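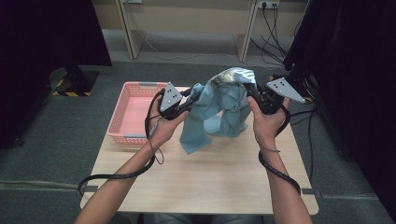 Prenetti cuts its standard contract to 2 pages

The law firm Prenetti has rewritten its client agreement so that a client might conceivably read it. The old version ran to 70 pages, of which the first nine were definitions, including one for "page".

The new document went out in July to every client of the Prarport office. It covers fees, deadlines, who does the work and how to complain, in that order, although several clients had asked for complaints to go first.

The rewrite was led by Trnka, a small legal design studio that usually spends its days on tenancy forms and parking appeals. Trnka's designers began by asking 400 clients what they remembered of the agreement they had signed. Most remembered signing it. A handful recalled the staple.

Lawyers at the firm were then invited to defend any clause they wished to keep. The sessions started at nine in the morning and were meant to be over by lunch. The clause on carrier pigeons and "other winged conveyance" was given up without much of a fight, but the one on fax machines held out until after four.

Some things have survived. The word "heretofore" appears once, in the section on unpaid bills, after the partners argued that people pay faster when slightly alarmed. Trnka describes this as a compromise. Prenetti describes it as tradition.

The agreement now explains fees with a worked sum, showing what a client would owe on a bill of 2000 before and after tax. The firm says phone calls to the accounts desk have dropped, though it also moved the number to the back of the sheet at the same time and concedes that this may have muddied the results.

Rival firm Trudetti, two streets away, has said it has no plans to follow. Its own agreement is 48 pages long and comes with a ribbon. A statement from the firm called plain wording "a matter of taste" and went on to make the point again for a further six paragraphs.

Prenetti's next job is its privacy notice, which has been handed to Trnka in a box. The studio expects to have a first draft ready by the end of autumn, once it has found the verb in the opening sentence.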